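Gripper swap day! I've had the hand-held one with the blue finger pads on loan from Bistham for 24 hours and I've been throwing knitwear at it, mostly a beige jumper with brown stripes. Soft stuff is where my old Tello pair always sulked.
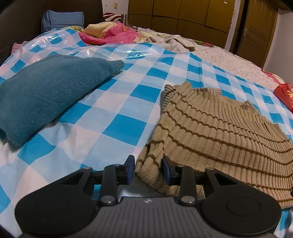

Pilport Makers, Gripper Group

Edges first. I like going in at the side with one finger and letting the pad find the rib, and the linkage feels lovely and light in the hand (my wrist says thank you). The old pair needed a proper squeeze. Antigoni Deligiannis reckons I'm too gentle with both, and she's done 3,000 grabs with hers, so fair enough.

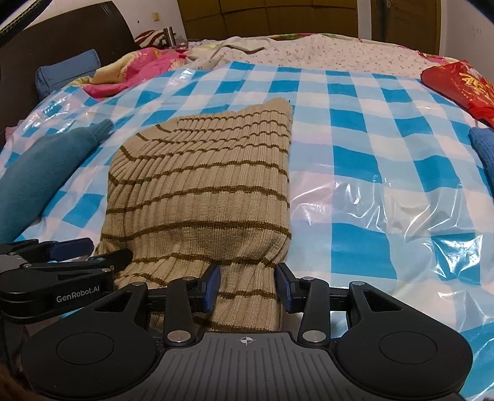
Do softer pads wear out faster on wool?
Mine lasted 50 sessions before the corners went shiny, and a spare set takes 4 screws to fit.

Jomerell's controller is next on my list, if it gets to me before September. I still want to try both on socks!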